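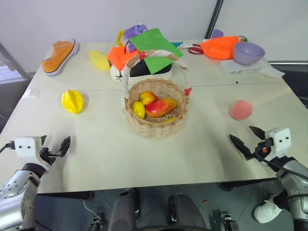
Rilden is a small table of breakfast cereal serving sizes: what the box calls a serving, and what people pour when you hand them a bowl and leave them alone. I started it after arguing with Amedeo Leone over whether anyone has ever eaten the amount printed on a box of granola (I said no, and I'm still saying no!). It covers dry cereal only. A peach or a star fruit, or the mango sitting in the basket, would need weighing one by one, and I wanted something I could check against a printed label. So if you slice fruit on top, great, but leave it out of the numbers.

What's in it

There are 85 rows, one per pour, from 22 people. Each row has the cereal type, the serving on the label in grams, the poured weight in grams, calories for both, and the bowl used. Pourers are listed by number only. Milk goes in after weighing and never shows up in the table.

The columns are:

type -- flakes, puffs, granola, muesli, bran or shredded
label_g -- serving weight from the box
poured_g -- weight on my kitchen scale, to the nearest gram
label_kcal -- calories per serving, from the box
poured_kcal -- worked out from the two weights
bowl -- small, medium or deep
note -- free text, mostly blank, sometimes grumpy
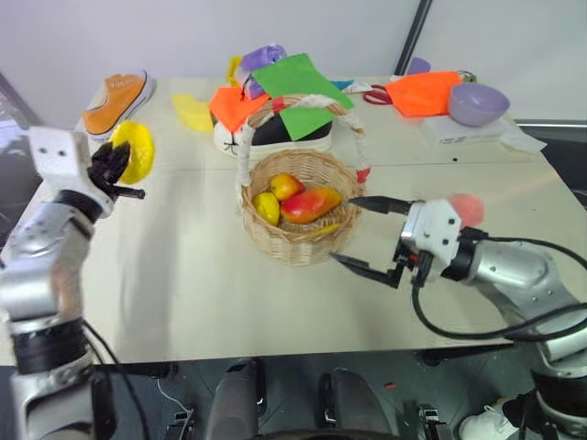
How the pouring went

I gave each person a bowl and an open bag with the box hidden, and asked for "a normal breakfast." Nothing more than that. The scale was zeroed with the bowl on it. Yuto Maruyama did the second batch using the same scale, and we agreed to keep top-ups as part of the first pour, so one bowl is one row even when somebody went back for more.

Seven rows have an empty poured_kcal because I threw the box out before copying down the calories. Please don't fill them in from another brand! Granola especially is all over the place.

Known problems

The deep bowl is way too popular, and I think it pushes weights up, but I never ran the same people through all the bowls so I can't prove it. Everyone knew they were being weighed, too. Two of the muesli pours happened late in the evening and are marked in the note column -- drop them if you care about breakfast as such. And bran is thin. Very few people wanted the bran.

Oh, and label_g is for dry cereal as sold. A couple of boxes also print a "with milk" line, and I ignored it.

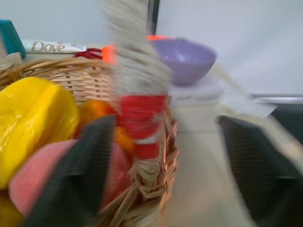 Huệ Tiêu wrote in to say that averaging the whole poured_g column makes no sense, as a bowl of puffs and a bowl of granola can look the same and weigh completely different amounts. Fair point, and I've taken the overall average out of the summary file. Group by type first, then compare with label_g.

Using it

Plain CSV, commas, one header line. Do what you like with it, classroom stuff included, and mention Rilden somewhere if you publish. Corrections are welcome; send me the row number and what you think it should say.

Last edited 21st October: fixed a muesli row where I'd typed the label weight twice.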